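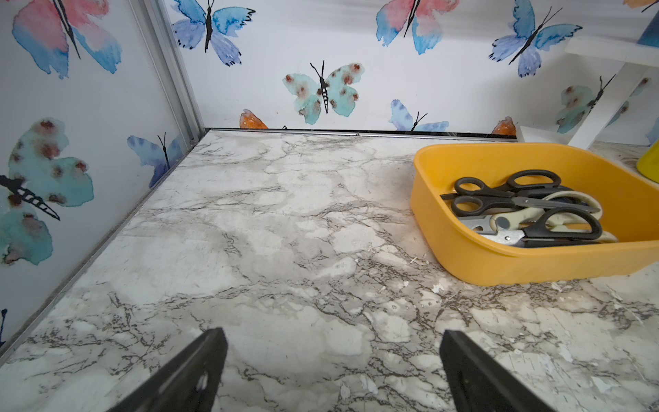 Edivaldo Cordeiro asked under the October post whether you need florist training for the scissors and tool table. No you don't. Patience helps. Being able to tell kitchen shears from paper scissors helps more.

So – Goltwood is looking for 2 people to sort, clean and put back the cutting tools and small garden stuff at our Hillard workroom. Part time, 7 hours a week each. Paid, monthly.

What you'd be doing: scissors out of the tray, laid flat, checked one pair at a time, back in the tray. Gloves paired up. Wipe the table down, it gets gritty fast. Some 100 pairs of scissors come thru in a busy month. 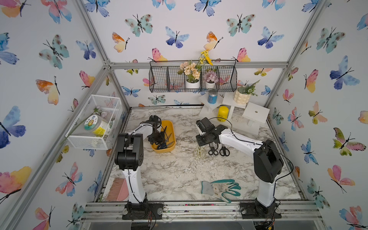

Hillard, Wed 28 February

Applications open today. Shakya site is full, please dont write in for that one.

Mornings only. Street parking, or the bus stops right outside. Closed shoes. Bring your own apron if you like one, we have a few.

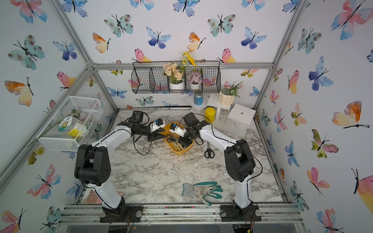 Tray, gloves and baskets, Hillard workroom

Must be OK with standing, and with repetitive work. Left handed people very welcome.
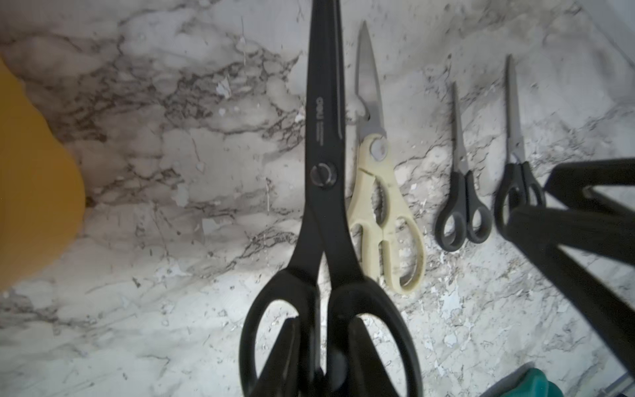

Pay is the same for both spots and there's a paid trial morning first. We give you a mixed row and ask you to say what each pair is for – big black deli ones, cream-handled kitchen shears, the little ones with black loops – and which you'd set aside. No wrong answers realy, we want to hear how you look at things.

To apply: short note, no resume needed, to Goltwood, 1489 Nomberg Road, Hillard. Put "scissors table" on the envelope and a phone number we can reach you on in the evening.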